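Wrist camera policy scores well on my validation set but fails with blurred frames. Is the method at fault?

Posted by Elmarie Kekana in Imitation Learning, Judinlow Robotics Help

I am trying to reproduce the sorting result from the Mathebula method notes. It is plain behaviour cloning: one wrist camera, joint positions as the second input, and a short run of future actions as output. The task is to pick up foam cubes and put them in a container. I have 1037 demonstrations in total. I trained on 920 and kept the rest back for validation.

The validation loss is low and has been flat since the first third of training. On the arm, though, the policy does well while it moves slowly. When it swings across the table to the next cube, the predicted actions start to jitter, and it often closes the gripper too early. If I cap the speed at half, most of the jitter goes away, but then the run takes so long that I can't compare it with the notes.

What the policy gets as input during a fast move is much like the frame here, at full resolution. I shrink it before it goes into the network.
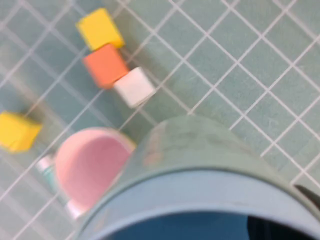

Last changed: 21st August, by Elmarie Kekana (frame added)

Three of the cubes are touching in that one, yellow, orange and white, and those are the ones it handles worst. A cube by itself, like the second yellow at the left, is usually fine even with the blur. I have tried brightness and colour augmentation and neither made any difference. Should I be deblurring the frames first, or is something wrong with how I have set up the method?

Regula Ammann

I would leave deblurring until last. It adds delay, and a policy that is already jittering will not thank you for more delay.

Check your split first. You say 920 for training and the rest for validation, but were they all recorded in the same sessions, by the same person, at the same pace? If so, your validation loss only tells you that the policy can copy that person at that speed. People teleoperating an arm tend to slow down near objects and pause before they grasp. The policy may then see very few blurred frames with cubes in view, and your low loss comes mostly from the slow ones.

You can test this without collecting anything new. Work out the joint speed for each validation frame, sort the frames into three groups from slow to fast, and report the loss for each group separately. We did this on the Tisska arm in July and the fast group was far worse than the average suggested.

If you see the same, add motion blur as an augmentation. Blur along a direction, with the length picked at random, and don't use a Gaussian. In your frame the tile grid is smeared more at the left than at the upper right, so one uniform blur over the whole image is only an approximation, but it was good enough for us. Shorten the camera exposure too if you have the light for it.

The touching cubes may be a separate problem. Once you shrink a blurred frame, the edge between two cubes is only a pixel or two wide. Try a larger input size on that group alone before you change anything else.

sutico_bench

had the same, bought a better camera, fixed

Elmarie Kekana

Thanks both. I split the validation set by speed as Regula suggested. The fast group has only 121 frames with a cube anywhere in view, and the loss there is several times that of the slow group. So the flat curve was telling me very little. I am retraining now with directional blur and the same seed, and will leave the input size alone until that has finished. The exposure was on automatic, so I have fixed it at a shorter value for the next recordings.

Regula Ammann

Keep the old recordings on automatic exposure out of the new validation set, or at least label them. Otherwise you will be comparing two cameras in effect.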